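Brornis Help > Manipulation > Data and training

Bimanual cloth folding: policy works on plain table, fails on patterned surfaces. More demos or different demos?

Asked by siltside_lab
Tags: imitation-learning, handheld-gripper, deformables, visual-slam

We are training a two-arm folding policy from demonstrations recorded with hand-held grippers, each with its own wide-angle camera. The policy takes the last two images from each gripper plus relative gripper poses and gripper widths, and outputs a chunk of relative pose actions. It is a fairly standard diffusion head. Nothing exotic in the encoder either.

The training set has 1849 demonstrations after filtering. Most were recorded on two tables at Siltside, both with plain tops. The remainder come from homes, on beds and sofas, with whatever was lying about left in place.

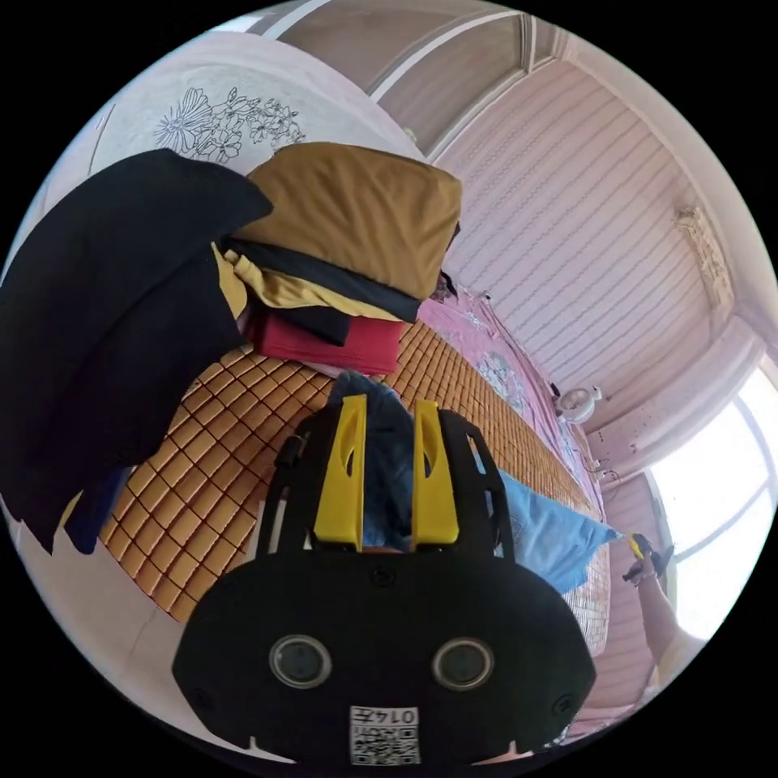 Figure 1. Home recording on a bed with a woven bamboo mat, seen from one gripper; the second gripper is at the right.

Evaluation is 60 trials per surface, same garments, same starting crumple procedure. A trial counts as a success if the final outline is within tolerance of a reference fold. On the plain table we get 76 per cent. On a gridded or strongly patterned surface the same checkpoint fails most of the time, and the failures look alike: the fingers close a little above the cloth, or they close on the surface beside it. The approach direction is usually fine.

What I have tried:

Colour jitter and random crops during training. No measurable change.

Freezing the image encoder. Worse everywhere.

Oversampling the home recordings so that each batch is half home, half table. Slight improvement on patterned surfaces, but the plain table score dropped and I do not trust the difference at this number of trials.

Two questions. First, is this a known effect with relative pose actions, or should I be looking at the pose labels? Second, if I can only pay for one more round of collection, is it better spent on more homes or on more repeats in the homes we have?

The robot side is two arms running the Galo controller at its default rate. Pose estimation for the demos is visual-inertial, run offline, one map per session.

3 answers

Answer by Hedvig Björklund (accepted)

Look at the pose labels before you collect anything. Fingers closing slightly high with a correct approach direction is what we saw when our labels had a small scale error that varied between sessions.

Your home surfaces are a plausible source. A woven mat with small tiles in a regular grid gives the tracker a very large number of corners that look like each other. Feature matching will then sometimes lock on one tile over from the correct one. The residuals stay low, so a filter based on residuals will not remove those sequences. On a bed the surface also moves when someone leans on it, and loose bedding shifts, so part of what the map treats as static is not. In your Figure 1 there is a good deal of fixed structure further off (the door frame, the window, the ribbed ceiling), but the ribs are repetitive too and I would not count on them.

Three checks, in the order I would do them:

1. Take every home session and compute the distance between the two grippers whenever both are closed on the same cloth edge and pulling it taut. You know the garment size. If the implied size changes between sessions, the scale is off.

2. Start and end each new recording with the gripper held in a fixed dock, and compare the two poses. Drift over a demonstration should be well below your finger thickness. You cannot do this retrospectively, but it costs a few seconds per recording from now on.

3. Rerun the offline tracking with a mask over the lower centre of the image, covering the gripper body and fingers. Those pixels are fixed relative to the camera, and if they are not masked they pull the estimate towards no motion. Many people mask the body and forget the fingers, which open and close.

We ran the third check in February on our own set, which is smaller than yours. We relabelled with the full mask, retrained with the same seed and the same schedule, and the high closures mostly went away on patterned surfaces. The plain table score did not change by more than the noise. I cannot tell you how much of that was the finger mask and how much was a tracker update we took at the same time – they went in together, which was a mistake.

On the second question: more homes. Once the labels were sound, adding repeats in a home we already had did very little for us on unseen surfaces. Adding homes kept helping for as long as we had money to do it. Keep the clutter. A stack of folded clothes beside the work is exactly what the policy will meet later, and it needs to see cloth that is not the target cloth.

Comments

siltside_lab: Check 1 done on the home sessions. The implied width of the same towel differs noticeably between two of the bed sessions, while the table sessions agree with each other. We had masked the body only. Relabelling now.

Hedvig Björklund: Report the relabelled result with the oversampling switched off, please. Otherwise you will have the problem I had.

siltside_lab: Edit, April 18, 2022. Relabelled, retrained, oversampling off. High closures are clearly less frequent. Closing on the surface beside the cloth is still there, mainly when cloth and background are both dark.

Answer by Yakubu Ogunleye

I agree with the label check but would add one thing about the remaining failure.

Closing beside the cloth is a different fault from closing above it. With a wide lens, the region between the fingertips is a small part of the image, and after downsampling to the usual encoder input there are very few pixels left where it matters. On a plain top the cloth outline survives this. On a grid, the dark seams and the cloth edge are hard to tell apart at that size.

What worked on our rig was a second crop, taken at full resolution around the fingertips and passed through the same encoder. It costs some inference time. At the default Galo rate you may have to shorten the action chunk or run inference asynchronously. Check the latency before you blame the policy, as a late action looks very similar to a bad one.

I would also question 60 trials per surface. It is enough to see a large gap and not enough to rank two training mixes. If you want to compare oversampling ratios, use paired starts: photograph the initial crumple, restore it as well as you can, and run both checkpoints from it.

Comments

siltside_lab: Fingertip crop is next. Latency is measured at the controller and is within budget with one crop, not yet tested with two.

kdt_arms: How do you choose the crop when the fingers are open wide?

Yakubu Ogunleye: Fixed crop, large enough for the widest opening. We tried making it follow the width and it was not worth the trouble.

Answer by maurya_user

Have you tried just using a plain sheet under everything? We use Maurya for our logging and all of our demos are on a white sheet and it folds fine. Depth camera would fix it as well.

Comments

Hedvig Björklund: A plain sheet removes the condition being tested. Depth may help, though thin cloth lying flat on a mat gives very little height to work with.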